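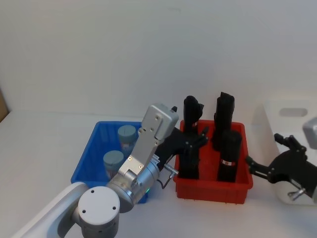
Both arms over the bins, overview view

Two-arm sort: left arm stalls at the bin boundary
Forum > Control and Planning > Bimanual
12 replies | 500 views | Print this thread | E-mail this thread

ncierny
Setup is two arms, one planner process, one shared table. Containers go in one bin, black cylinders in another. The planner is Perholm with the stock sampling back end. Each arm has its own controller running at 500 Hz and takes timed waypoints from the planner over a local socket.

Problem: when both grippers are assigned targets in the red bin, the left arm stops short of its pre-grasp pose and sits there until the planner times out. No fault on the controller. The log only says "goal unreachable, retry" and then repeats. If I disable the right arm in the config the same goal solves first try.

Collision padding is 20 mm on every link. Is that too much for two grippers in one bin?

deoksu_g
Yes. 20 mm per link means two grippers need 40 mm of clear space between them before the checker will pass the state. Over a single bin you won't have it, especially with the fingers open. Drop the finger links to 5 and leave the rest alone.

Also check whether the right arm is being treated as a static obstacle at its current pose or as a swept volume over its whole trajectory. Perholm does the second by default in shared-scene mode. That alone can fill the bin.

tallpine
Disagree with cutting the padding. It's there to cover calibration error between the two bases. If you haven't measured that error you're guessing. I'd put a mutex on the bin and let one arm in at a time.

ncierny
It was swept volume. I've changed it to time-indexed checking and the left arm now reaches pre-grasp in most runs. Padding still at 20 for now.

Base-to-base error measured with a touch-off at four points: worst case 3 mm. So 20 is generous, but I take the point about measuring first.

tallpine
Four points all near the middle of the table, or at the corners? It matters. Rotation error grows with reach.

ncierny
Corners.

deoksu_g
Then 3 mm is a usable number and a mutex is a waste of an arm. You lose the overlap, and that's the reason for having two.

tallpine
You lose some overlap. You also lose the failure where both arms are committed and neither can back out. I've run Drunier's scheduler on a similar cell with bin locks and the cost was small, because most of the cycle is spent outside the bin anyway. Measure it before calling it a waste.

ncierny
Will do both and compare. Separate issue, same cell. The wrist view is used to confirm the grasp before the lift. The check segments the lid, fits an ellipse, and compares the centre to the midpoint between the fingers. 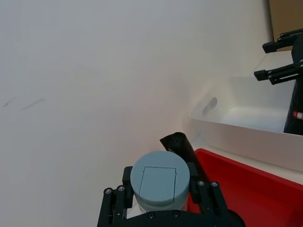 The fit is stable on plain lids. On the ones with a square flap it sometimes locks on to the flap seam, which is off centre, and the check then reports an offset grasp. The arm opens, re-approaches, and reports the same thing again. I've been filtering by minimum contour area but the threshold has to change with camera distance.

ma_tooling
Don't threshold on area in pixels. You know the gripper width from the encoder when it's closed on the part, so you know the diameter at the fingers. Project that to the lid height and reject any ellipse that's off by more than 12 percent. The seam will never pass.

I put a node for this in the Ma tools repo, under grasp_check. It expects the hand-eye transform to be published. If it isn't, it falls back to a fixed distance and will give you nonsense without warning – that needs fixing and I haven't got to it.

deoksu_g
Seconding the encoder width. I'd skip the vision check entirely for rigid cylinders, though. If the fingers stop at the expected width, you have it.

ma_tooling
Width doesn't tell you tilt. A cylinder held crooked can read close to the right width and still catch the bin rim on the way out.

deoksu_g
Fair for tall parts. Overkill for jars.

ncierny
Results, 100 cycles each, same start layout:

time-indexed, no lock: 4 planner timeouts
time-indexed, bin lock: 0 timeouts, mean cycle 6 percent longer
grasp check with encoder width: no false offsets on flap lids

Keeping the lock for now. I'd like to get the four timeouts out of the unlocked version before I switch back. All four had the right arm retreating while the left was descending, so it may be the retreat timing and not the padding.

tallpine
Look at whether the retreat is retimed after the controller blends the waypoints. If the planner checks the unblended version, the time index is off by however much the blend saves.

ncierny
It does check the unblended version. Patching that in the Nulivstead branch this evening, and I'll post the diff when it builds.

Share (20) | Back to top | Contact | Copyright remains with the individual posters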